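Night walking

Night walking is the practice of going on foot after dark for pleasure, exercise or quiet, usually along country lanes, village streets and open paths. It is one of the oldest and least expensive of pastimes, and it asks very little of the person who takes it up beyond a decent pair of shoes and a willingness to be a bit slower than usual. People come to it for all sorts of reasons (shift work, poor sleep, a restless dog, a love of owls), and a good many of them find that they keep it up long after the original reason has gone away.

Origins

Before street lighting was common, walking at night was simply part of getting home, and people who had to do it planned their errands around the full moon when they could. Walking in the dark for its own sake is a later habit. Writers and poets had a good deal to do with its reputation, and their accounts of long rambles through sleeping towns are still read fondly by walkers today.

In the farming district around Cullia, the custom took a more sociable form. Neighbors would set out together after supper in May, when the evenings had turned mild, and walk the lane to the village of Tolen and back, stopping at the bridge to listen for nightjars. Morven Moncrieff, whose memoir of growing up there is the fullest account of these outings, remembered that children were allowed to stay up for them and that the talk always seemed to die down by itself once the last farmhouse was behind them. The Tolen walk, as it came to be called, is still held every spring, and the present route is 13 kilometers long.

The eyes at night

The human eye does much better in the dark than most people give it credit for, but it does need time. The pupils open within moments, while the light-sensitive rods at the back of the eye can take half an hour or more to reach their best. These rods see shades of gray and very little color, and they are scarce at the very center of vision, so experienced walkers learn to look a little to one side of a faint star or a distant gatepost in order to see it better.

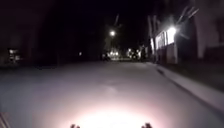
Whether to carry a lamp is the great friendly argument among night walkers, and it has been going on for as long as there have been lamps to carry. Those in favor point to potholes, puddles and passing cars, all of which are good reasons. Those against say that a strong beam shrinks the night down to the part it falls on, much as a white headlight on a narrow dark road turns the nearest asphalt almost white and leaves the pavement farther on a dull bluish gray. Kamil Šimko, who led the Tolen walk for 17 years, settled the matter for his own groups by asking everyone to carry a light and to keep it switched off on the quiet stretches, with one lamp at the front and another at the back.

Customs and good manners

Walkers on roads without sidewalks generally face oncoming traffic and wear something pale or reflective. Gates are left as they were found, dogs are kept close near livestock, and voices are lowered near houses. It is considered kind to speak up with a soft "good evening" when meeting a stranger, well before the two of you are close. Many walkers also bring a flask of something hot, which is shared at the halfway point and, in the Cullia district, traditionally poured for the oldest person first.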